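[pirnau-users] Re: gripper pose jumps when both plates face each other

From: Ffion Jenkins
To: pirnau-users
Cc: Osian Maddocks

Osian, all,

Sorry for the slow reply, was off Monday and then the build machine fell over. Answers inline, then a patch at the bottom that I'd like people to try before I merge.

Osian Maddocks wrote:

> Since moving to the new tracker branch I get a jump in the left gripper pose
> whenever the two hand-helds come close together over the board. It's not noise,
> it's a clean step, stays there for a bit, then steps back. Right one is fine.
> Old branch doesn't do it on the same log.

Yes, reproduced. It's the assignment, not the pose solver. Each plate has three dots and the two layouts are near enough mirror images of each other, so when the plates get within the gating distance the matcher can borrow a dot from the other plate and still come out with a residual under threshold. Left loses because left is solved first and there is no second pass. The old branch had a second pass. I took it out. My fault, I thought it was dead code becuase nothing in the tests touched it.

Quick check that you're seeing the same thing: run the replay with --dump-assign and look for a frame where the same blob id turns up under both plates. If you never see a shared id then it's something else and I want the log please.

> I tried tightening the gate (plate_gate_mm) but then it drops out altogether
> when I turn my wrist quickly.

Don't do that. The gate is in board space and grows with the prediction error, so if you squeeze it you lose fast wrist turns first, exactly as you found. Put it back to default. The thing to change is residual_max, and even that only hides it.

> Also, is the 109 ms offset in the sync file meant to be there? Elin's rig has
> a different number and she says she never set it.

Meant to be there but not meant to be 109 for everyone. That's what Mirninum measured on their first setup and it got committed in the default config. Should be per rig. Run sync_calibrate with the grippers opening and closing for a minute or so and it'll write its own. Elin, if yours is different that means you ran it at some point, or somebody did. Keep yours.

Does matter for planning by the way. The segmenter cuts the demo on gripper closing, so if the jaw signal is late against the pose you get a grasp point that's already on the way up. Sorcha had a whole batch like this, planner kept wanting to close on thin air above the part. We blamed perception for a week.

> Last one. The part detector keeps merging small parts when they are touching
> or nearly. Is there a setting or do I need to retrain?

No retrain. Detector is fine, it's the cluster step after. Default min_gap is set for the Dirnel brackets which are huge. For nuts and washers drop it right down, and turn on split_by_hole, which uses the hole as the seed instead of the outline. Works on anything with a hole through the middle, useless on anything without. Faraji wrote it, he may want to say more about flat washers, they were odd.

One catch: split_by_hole runs at full res so it's slow. Only run it on the first frame of the episode and whenever both jaws are open. There's a flag for that, split_when_open, off by default for no good reason. I'll switch it on.

OK so the patch. Branch is fix/joint-assign. What it does:

- solves both plates together instead of left then right, a blob can only belong to one plate
- if the joint solve fails, holds the last good pose for that plate and marks the frame, doesn't guess
- writes the mark into the episode file so the segmenter can see it
- min_gap moved out of the detector config into the task config where it should have been all along

Ran it over the Wynne logs, 470 episodes. Before the patch 3 had steps in the left pose, after it none. That's a low rate, which is why it got past us, but those logs are mostly one hand working and the other parked. Osian's two-handed sorting is a much harsher test, so I'd not read much into it.

Cost is small. The joint solve is a bit slower in the worst case, still keeps up with the camera on my machine. If anybody is on the old laptops please tell me what you get. There's a timing line in the log every 1000 frames.

For anyone wanting to try it, the task I've been using is the nut sort. Nuts start in front of the organiser, both grippers start open and facing in, go from there. It's a decent case because the plates begin on opposite sides and then have to come in over the same few centimetres of board. 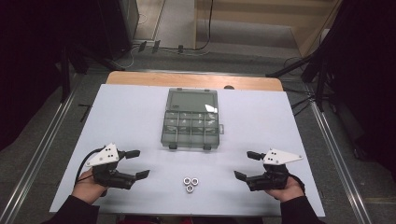 Nut sort start pose, both grippers open, box lid still shut.

Start from that or something near it. With the lid shut the first segment ought to come out as "open box" and if it comes out as "pick" your sync offset is wrong, go back and run sync_calibrate. Handy check and takes no time.

Also note both plates want to be in view on the first frame. The joint solve needs one clean frame to initialise from and if it doesn't get one it'll sit there holding nothing. I'll add a proper error, right now it just prints "waiting" forever which is not helpful, sorry.

Known problems with the branch:

- replay of episodes recorded before the format change needs --legacy, otherwise it reads the jaw column as the mark column and every frame is flagged
- left/right swap if you start with arms crossed. Don't start with arms crossed.
- viewer doesn't draw held frames any differently yet. Sorcha has half a change for this, Sorcha can you push it even if it's ugly
- docs still say min_gap is in the detector config

What I need back: one two-handed log per rig, unpatched and patched, same task if you can manage it. Upload to the usual place, put the branch in the file name. Osian yours first please as you're the one who can break it.

If nothing horrid shows up I'll merge in November and tag it. Not before, Pirnau has a demo on the current tag and I don't want to move anything under them.

Ffion

PS Faraji, your test for the shared blob case is failing on the branch but I think the test is wrong, it expects left to win. Can you have a look.

_______________________________________________
pirnau-users mailing list
To unsubscribe, send a blank message with "unsubscribe" in the subject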